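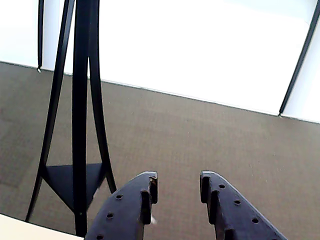
2018-05-23

Wrist camera day, finally! I've got the Trundwood fingers on (the navy ones with the stepped inner edges) and I'm putting them up against the Gistden pair we ran before. Same arm, same Fuviron controller, same grip setting, so whatever changes should be the fingers.

First thing I like: with the fingers open the camera sees both tips and a good wide patch of floor between them. The Gistden pair ate up so much of the view that I was basically guessing on approach.

Exposure was a pain. Auto kept chasing the white wall and the navy went to mush, three holes per finger and I could hardly find them on the monitor. Locked it at 2000 and left it alone. Much better, and the carpet doesn't flicker anymore.

Grip runs, 160 picks each, foam blocks and the short dowels mixed:
Trundwood dropped 2
Gistden dropped way more, I'll pull the log and write it in properly

So the notches do help on dowels, they sort of find a step and sit there. On foam I can't tell the two apart. The notches do chew the foam a bit though, keep an eye on that.

Still to do: slow the close speed to 100 and rerun the dowels, redo the hand-eye calibration (I bumped the mount, ugh), ask for a second Trundwood set before June. Jia bench gets the old fingers back once I find the short screws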